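Equipment Review: Rallero Two-Handed Controller with Multi-Fingered Hands
Prepared for the Plitex Applied Automation Group
Reviewers: Eun-ji Ki and Magdy Bouzid
Issued June 27, 2025

Scope

The group was asked to advise on whether the Rallero controller should replace the Ji controller now in use for two-armed table work. The review covers the controller, its simulation package and the pair of multi-fingered hands supplied with the licence. It does not cover the mobile base, which Fanusport sells separately and which was not made available to us.

All trials were carried out in simulation. A second stage on physical arms is planned for November, subject to approval by Flor Rivadeneyra.

Set-up

Installation took one working morning on a standard workstation. The written guide is clear as far as the licence server, after which it assumes a familiarity with the older Rallero release that our staff did not have. Gil-soo Tak resolved the matter by copying the joint limits by hand from the hardware sheet. We would expect a new customer to need the same help, and the supplier should correct the guide.

The supplied arm models loaded without error. The hand models required one change to the thumb limits, as the default values allowed the thumb to pass through the palm when fully closed.

Method

We ran 797 trials with the Rallero controller and the same number with the Ji controller, using identical starting positions. The task was to move food items between a woven basket and a plate on a wooden table. Items were chosen to present different shapes to the fingers: long items which must be approached along their length, and round ones such as a tomato, which tend to roll when the thumb arrives early.
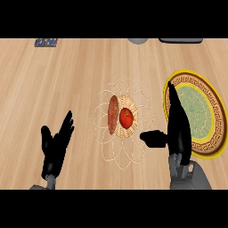 The operator used the same pair of gloves for both controllers, and no operator worked for more than 40 minutes without a break. Soo-ah Han scored every trial from the recorded joint data and was not told which controller had been used.

Findings

The Rallero controller gave the better control of the thumb. Under the Ji controller the thumb and fingers are driven as a single closing movement, and operators had to correct the wrist repeatedly in order to bring a round item into the grasp. With Rallero the thumb may be placed first and held while the fingers close. All operators preferred this arrangement, including those with long experience of the older system.

Long items showed a smaller difference. Both controllers managed a grasp across the middle of the item, and both performed poorly when the item lay close to the rim of the basket and the fingertips met the weave. The contact model treats the weave as a solid surface, so fingertips slide over it more readily than we would expect from real wicker. Results for the basket should be read with that in mind.

Movement of the arms was smooth at low and medium speed. At the highest setting the wrists overshot the target and settled slowly, and we do not recommend that setting for work near tableware. The Ji controller was steadier in this respect.

The recording tool is the weakest part of the product. It saves each trial as a separate file with no index, and two sessions had to be repeated when a full disk produced no warning. The Ji recorder is plainer in appearance but has given us no such trouble.

Cost

The annual licence was quoted to us at 1,360 per workstation, including the hand models and excluding support. The Ji licence is already paid to the end of the year.

Recommendation

We recommend the purchase of a single Rallero licence for use in the November stage, with the Ji controller kept in service alongside it. A full replacement should not be considered until the recorder has been repaired and the behaviour at high speed has been checked on physical arms. Questions on the scoring should be addressed to Soo-ah Han; the trial files are held on the group drive under the project name.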